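Search this blog
Type and press enter

5 min read

Dolimgate, second time through

I finished rewatching Dolimgate in March, all 14 episodes of the first season, and I've been putting off writing this because I wanted to see if my opinion would settle. It has, more or less. The first half is better than I remembered and the second half is worse.

For anyone who missed it, Dolimgate is the small-town mystery set in Riddale, a river town where the lock gates fail one night and the water drops far enough to show a car on the bottom. The town has a population of 4000, which is painted on the sign you see in the opening titles and gets repeated by someone in nearly every episode. The detective sent up from the city is called Lennox. We never learn if that is a first name or a last name, and the show treats this as more interesting than it is.

What I'd forgotten was how slow the opening is. The car isn't out of the river until the end of episode two. Before that it's mostly Lennox driving between houses and being told to come back later. The first time I watched it week by week and nearly gave up. Watching two a night, it works fine. You get to know the roads. By episode four I could tell which side of the river a scene was on from the colour of the fences, and that pays off when the witness gives her statement and puts herself on the wrong bank.

The best episode is still the sixth, the one set entirely in the general store during the storm. It's six people and one locked door, and the power goes out at 9 p.m. There is almost no music. The store owner keeps serving customers and writing everything down in a paper ledger, and the ledger is what breaks the alibi later on. I like a clue that sits in plain view while the characters argue over the top of it. The shelves behind the counter also change slightly between scenes, which I took for a continuity error the first time. It's explained in episode nine.

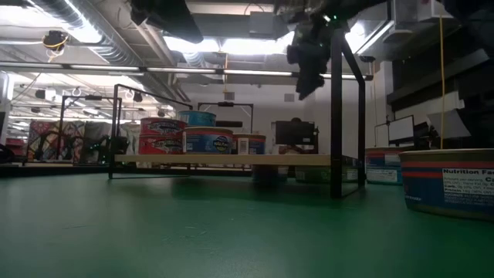 Cans on the green surface.
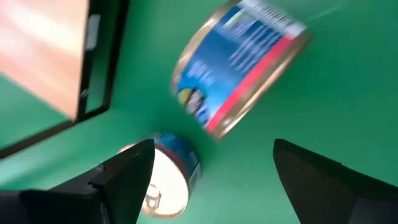

Episode seven is where the trouble starts. Up to then the story has been about the town and the river and one missing man. Then we get Paltivska, a mining company with an office in the capital and a logo on every truck, and the story turns into a corporate cover-up. I don't mind a cover-up plot. My problem is that none of the early episodes needed one. The ferry operator, who had the best scenes in the first half, goes to visit his sister in episode eight and comes back for one line in the finale.

The Paltivska material also looks different. The Riddale scenes are grey and brown, shot outdoors, and people wear the same coat three episodes running. The Paltivska offices are all glass, with one woman in a white suit who stands at a window. She gets three separate speeches about the price of progress. I fast-forwarded through the last of them and didn't miss anything.

There's a number puzzle as well. Lennox finds 366 written on the back of a photograph, and the show gets four episodes out of it. A locker is tried, then a phone extension, then a page in the parish register. The answer is that it was a leap year and the dead man was counting days. On a rewatch you can see they had the answer from the start, as the calendar in the ferry office is there in episode one with the 29th circled. I give them credit for that. I still think four episodes was too many.

The finale I've changed my mind on. When it first aired I was annoyed that Lennox leaves without making an arrest. This time it felt right for the character, who has been told by everyone in Riddale since the first episode that she'll be gone by winter. (I did rewatch the last ten minutes to check whether she takes the ledger with her. She does. It's on the passenger seat.)

A few smaller things I noted down:

The dog belongs to the neighbour. I had been sure it was the victim's dog.

The theme song has a second verse that only plays over the closing credits of episode 11.

Whoever did the subtitles spelled Riddale with one D in the pilot.

The pub has two different front doors depending on whether the scene is at night.

The second season moves everything to the coast and I only got partway through it last time. I'm going to have another try once the library has the discs back in. I'm ninth in line for them, so it may be a while.

We use cookies to remember your preferences and count visits. Accept / Manage settings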